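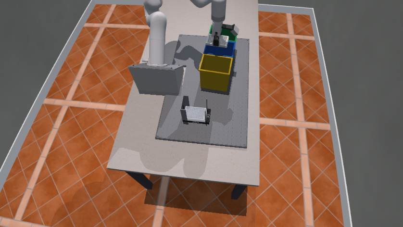
FOR IMMEDIATE RELEASE

July 31, 2025

Vimen to bring two-arm bench cell to Lirkbridge lab, no layoffs planned

LIRKBRIDGE - Vimen said today it will put a two-arm robot cell into its Lirkbridge testing lab. Start date is September. Layout was worked out in simulation first, arms, table, bins, tip racks and all, so bench staff could argue over it before anything got bolted down. They did. A lot.

What changes: the cell takes over moving racks and bins during the overnight run, up to 800 samples a shift. Staff keep sample check-in, result review and anything odd. Night shift goes from five nights a week to 2, with pay held at the current rate thru the first 52 weeks.

"My wrists have been asking for this for years," said Parviz Talebi, bench lead at Lirkbridge. "We still do the thinking part. I want people trained before it's running, not after, and that's in writing now."

Training is on paid time. Sign-up sheets go up in the break room next week. Anyone on the night roster gets first pick of slots, then days. No lab or coding background needed for the operator course.

Integration work is by Rezaei. Scheduling software is Novel, already used in shipping so the log-ins stay the same.

Vimen will recieve questions from local press at the Lirkbridge front office. Site visits by appointment, closed shoes please.

- end -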